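Budget for the Toast, Then for the Arm

4 min read

Most equipment plans I read start with a robot arm. There is a quote, a payload figure, a lead time, and a line for installation. The work the arm is supposed to do shows up near the end, if it shows up at all. I think this order is wrong, and I have made the mistake myself.

At Rekarham we plan equipment for small commercial kitchens. Last spring we had to decide whether a breakfast counter could be run by one arm, and what to set aside for it. We did the first round in simulation, with a toaster oven, a rack and something to put on it.

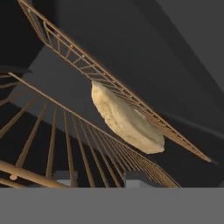

Inside the simulated oven, from the gripper's side.

A view like this one tells a buyer more than a spec sheet. Thin wire bars, a soft-looking lump of dough, dark walls close by. Whatever you buy has to see and reach in that space. We had budgeted for one overhead camera. After an afternoon of looking at racks up close, we added a second camera at the wrist and took the money out of the floor mount.

Simulation is not free, and I would not let a vendor say it is. Our Nnaji license covered 300 hours, and we used 11 of them just getting the oven door to hinge properly. But those were cheap hours. An arm standing idle on a real counter while someone fixes a door costs a lot more.
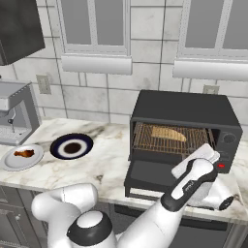 Arm at the toaster oven, door folded down.

The door is my favorite argument for planning this way. A door that folds down takes up space in front of the counter, and the arm wants that same space. You can fix this by moving the arm, by buying a longer one, or by buying a different oven. The third choice is nearly always the cheapest, and it is the one I see least in proposals. People treat the oven as fixed and the robot as the thing to shop for. I would put both on the same page.

The same goes for reach. Vovance offered us two arms, and the longer one looked like the safe choice. It was also going to crowd every other appliance on the counter. We asked for the short one and redrew the layout.

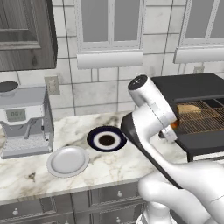 What belongs in the first budget

I would put in the simulation time, the appliances, the plates, the cameras and the gripper fingers. Then I would put in a sum for changing your mind. Ours was 575 dollars a month - not much, but it paid for fingers and racks that did not work out. Only after that would I price the arm.

I would leave out anything that depends on running all day. Our sales contact at Nirnano built a payback table on over 300 servings a day. The client's counter is busy until midmorning and quiet after that. A table like that can make any machine look good.
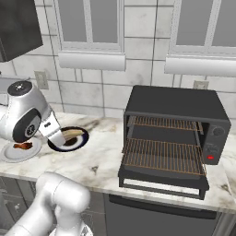 Gripper fingers deserve their own line in the budget, and they rarely get one. They are treated as an accessory, something to pick from the back of the catalog once the big purchase is approved. Yet the whole job comes down to moments like a slice of bread pinched flat above a plate with a navy rim, with the plate already holding something dark in the middle and the oven's lower rack pulled forward beside it. If the fingers are wrong for bread, a better arm will not help. I would rather test four sets of fingers on a modest arm than one set on an expensive one.

There is a fair objection to all this. Starting with the task can leave you with equipment that does one thing, and a client who wants pancakes in December will not be pleased. I accept that. My answer is to write the second task down at the start too and price it separately, so that everyone can see what flexibility costs. Our client looked at that number and chose toast.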